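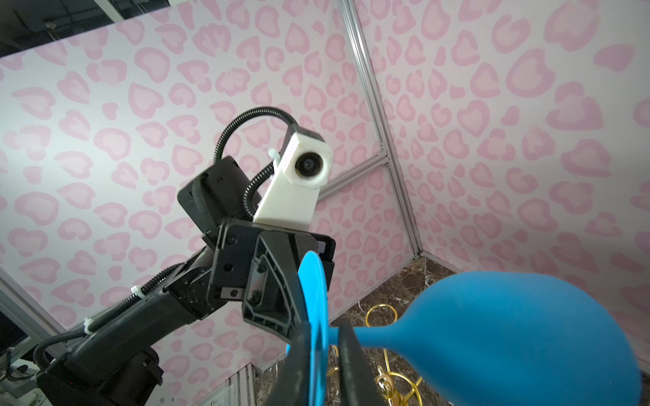 Blue one in the grip, white zip ties doing their bit on the cable.

OK so it's budget season for Plelov and I've spent the whole evening in a spreadsheet. Posting my notes here so I stop texting them to Radka one line at a time.

The question everyone keeps asking me is "how much is a second arm." Fine question! Wrong column though. The arm is one row. Everything hanging off the arm is eleven rows and I forgot half of them last time.

Rows I forgot last time, in no order: spare fingers, spare cables, a second camera (we killed one by closing a gripper on its lead), extension cords, the shipping on all of it, and a chair. We bought a robot and had nowhere to sit.

Finger sets. Rarnis quoted me $146 a set, Genska came in at $203 and says theirs have a grippier pad. Ilir wants the Genska ones. I want to see one sample set first and make it pick up glasses for a week before I sign for more.

Also Rarnis charges shipping per box and Genska doesn't, so the gap is smaller than it looks. I keep changing my mind on this one. 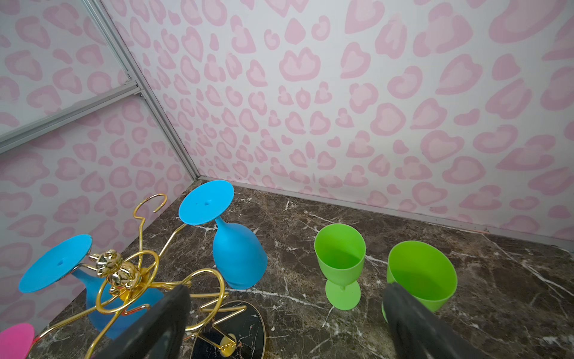
Props are going on their own line this year, and I'm fighting for it. People hear "plastic wine glasses" and assume it comes out of petty cash. But we need duplicates of everything, in every color, all from one batch, or we end up with two blues that don't match. And shapes matter more than I budgeted for – that wide green goblet on the right is a very different grab from the taller green one next to it, so I can't just order a pack of one kind and call it variety. Same with the rack. Curvy gold wire, open hooks, little gold figure on top, and I'd like a spare of it before the shop stops carrying it.

Adeel asked if we could get a cheaper rack. We could. Then we'd have two different racks and I'd have to explain that to Živko.

Camera mounts: printing our own. Filament is cheap, my time supposedly is too. I put down 10 mounts for the year, and if we need more than that something has gone badly wrong with how we're parking the arms.

Zip ties are a real line item now. Do not laugh. I had to go buy a bag at 9 pm in February.

Support contract is the one I'm stuck on. Kushwaha will sell us a yearly plan with loaner parts. It's a big chunk of money for something we might use twice. Then again, the last time a joint motor quit we sat on our hands until the replacement showed up, and I was still paying for the room.

Leaning toward the plan for year one, then look at it again. If you've had one of these and dropped it, tell me how that went please. 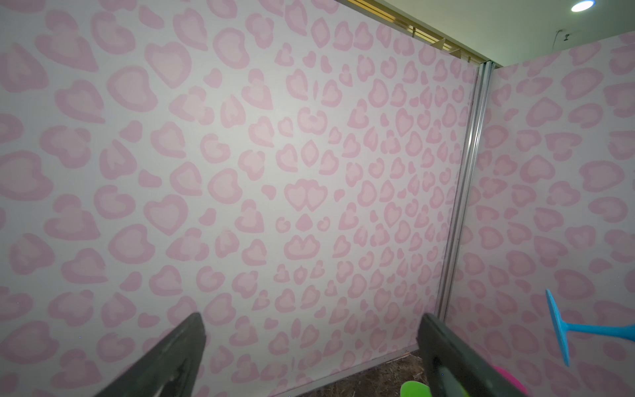
Fingers wide open in front of the hearts. Still love this wallpaper.

Panels and rail for booth number 2 are priced, by the way. Same silver posts, same pink print if I can get enough of it. Augustina thinks we should go plain white to save a bit and she's probably right, and I've left the pink in the sheet anyway.

Sheet goes to Živko tomorrow morning. If you can think of a row I've missed, reply tonight – I'm up.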